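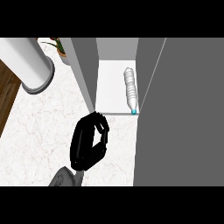
News > Politics > Regional

New Busum party picks its name and heads for the December vote

September 6, 2023

Busum has a new political party, and it has a name people can say in one breath. Delegates meeting in the old grain hall on Tokorow Street voted late into the evening to call it Obi, after the word older residents still use for the front room of a house, where visitors are received and family arguments get settled.

The vote was close and the room was loud. Obi beat the runner-up, Busum Forward, by 3 votes, and the cheer that went up could be heard across the street at the bus station (where a few drivers honked back!). The party now has until the end of the month to file its papers with the regional election office, and it plans to run in the council elections in December.

Joelle Saab, a former school principal who was chosen as party leader the same night, spoke for less than ten minutes and got a standing ovation before she reached the podium.

"We have been talking in kitchens and parking lots for two years," she told the delegates. "Tonight we get to talk in public, with our own name on the door."

To register, a new party needs the signatures of 3,000 eligible voters in the district. Obi has collected 3473, most of them at the Saturday market and outside the ferry terminal, and organizers say more sheets are still coming in from the villages up the valley. The election office will check the signatures one by one, a job that usually takes a couple of weeks.

What does the party want? Delegates adopted a short platform, just four pages, and it is refreshingly easy to read. It calls for council meetings to be held in the evening so that working people can attend, for the district budget to be published before it is voted on, and for the Tokorow ferry to run on Sundays again. The section on land sales was sent back for another draft after a long argument over leases on the riverbank, and a new version is due before the campaign opens.

The council has 57 seats, and the governing bloc has held a comfortable majority in it for three terms. Obi intends to put up candidates for 50 of them. That is a tall order for a party with one rented office and a borrowed photocopier, but the list is filling up quickly. It already includes two nurses, a boat builder, a retired judge and the woman who runs the night desk at the Busum post office.

There is also the question of partners. Several delegates asked about an alliance with the Zestard movement, which won a handful of seats last time on a promise to break up the district water board. Saab said she would be glad to sit down with Zestard's leaders after the election, but that Obi would campaign alone. The answer got some grumbling from the back rows and a good deal of applause from the rest.

The governing bloc has not commented on the new party. One of its councilors was spotted in the public gallery, taking notes and, toward the end, tapping his foot to the brass band.

It has been a long time since a council race in Busum looked this lively. Turnout last time was poor, and in the Tokorow wards some polling stations closed their books with barely a line at the door. Whatever happens to Obi, people were arguing about bus routes and budget tables on the sidewalk at midnight. The first public rally is planned for the football ground, with the starting time to be announced once the floodlights are fixed.

Comments

ferrygirl: Sunday ferry!! I would vote for a goat if it brought back the Sunday ferry.

Marden_K: Good luck to them, but four pages is thin. How do they plan to pay for any of it?

upvalley: Signed the sheet at the market. Nice people, very bad pens.

old_tokorow: My grandmother would be tickled to see "obi" on a ballot. She'd still want to know who is sweeping it.

News Politics Business Sports Weather Opinion Archive Contact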